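Flarnis Simulated Workcell Subscription: Questions We Asked Before Paying

Reviewed for readers of the Sarnthorpe buying pages. Last updated June 8, 2026.

Flarnis sells access to a rendered tabletop workcell with two arms, a wood surface and a set of props. You log in, run your control code against it, and get images and joint logs back. We paid for one seat and used it on a block sorting project we call Skidodside. These are the questions readers sent in, plus a few of our own.

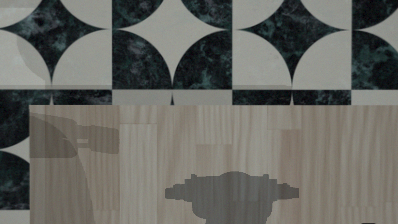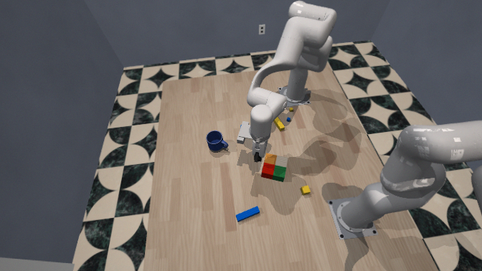 Two renders from the Flarnis workcell. The second takes in both arms, the blocks and the mug.

What do you get for the money?

One workcell, two arms, several camera views and a prop set that is mostly colored blocks. The sales page says "complete training environment." We would call it a well-dressed table. There is no conveyor, no bin, no second room. If your real job involves any of those, you will be building them yourself with the import tool, and the import tool is the weakest part of the package.

Is it realistic?

Depends what you mean. The shadows under the arms are soft and follow the bent links, and the housings pick up reflections. The wood has grain and the planks vary in shade. That is nice to look at. Whether it helps a policy work on a real bench is a separate question, and the company's answer to it is a chart with no units on the side.

Why is the floor so busy?

We asked support. They said the dark green and cream tile is one of the standard surroundings and is meant to keep a vision model from leaning on a plain background. Fair enough as a theory. But one loud pattern is still one pattern, and a model can learn to lean on that too. Ask how many surroundings come with your plan before you sign. Ours came with 19, and several were the same room with the colors changed.

Are all the camera views useful?

No. The wide view is the one we kept going back to. The close views vary a great deal. In the first picture nearly everything you get is wall tile and wood grain, with gray see-through shapes over it and no block to be found. Frames like that count toward your storage the same as any other. We wrote our own filter to drop them. It took an afternoon, and we think it should have been a checkbox.

How many episodes did you run?

2,108 in the first pass. After our filter and a check of the logs we kept 1,307. The dashboard reported the whole batch as "complete," a word it seems to use for any episode that reached its time limit.

Can both arms work at once?

Yes, and this was better than we expected. Each arm has its own command stream and the two stay in step. Collision warnings between the arms work. Collision warnings between an arm and the table are late -- we would not trust them as a stand-in for your own limits.

Do the blocks behave like blocks?

Mostly. Larger pieces slide and tip in a believable way. When pieces are packed tight, like the two-by-two group in the second picture, prying one loose gave us odd little jumps in the contact readings. The tiny cubes are worse. The release notes for the last two versions both say this was fixed.

What about the mug?

It is a mug with a handle, and you can ask an arm to pick it up. Don't expect liquids. The product page mentions "kitchen tasks" in a heading and then never mentions them again.

How does it compare with Rana?

Rana is cheaper and uglier. Its table is flat gray and its arms look like plumbing, but it starts faster and the file format is documented from end to end. Flarnis documents the parts it is proud of. If you care about images, lean Flarnis. If you are testing motion planning and never look at the pictures, we see no reason to pay extra.

Is there a trial?

Yes, with a watermark and a limit of 109 episodes. That is enough to find out if your code connects. We doubt it is enough to judge anything else, and you do have to enter a card number.

Can I export my data if I cancel?

Images and logs, yes. Scene files, only in the company's own format, which nothing else we own will open. Export before the billing date. Our account went read-only the same morning we canceled, and the download button went with it until support turned it back on.

Did it help the Skidodside project?

Some. It caught two errors in our grasp code that would have been annoying to find on hardware. It did not get us out of collecting data on a real table, and anyone telling you it will should be asked for their numbers.

Would you renew?

Month to month, maybe. We would not take the annual plan until the contact problems are fixed and the camera filter is built in. Readers who have the annual plan and disagree can write to the address on our contact page, preferably with logs attached.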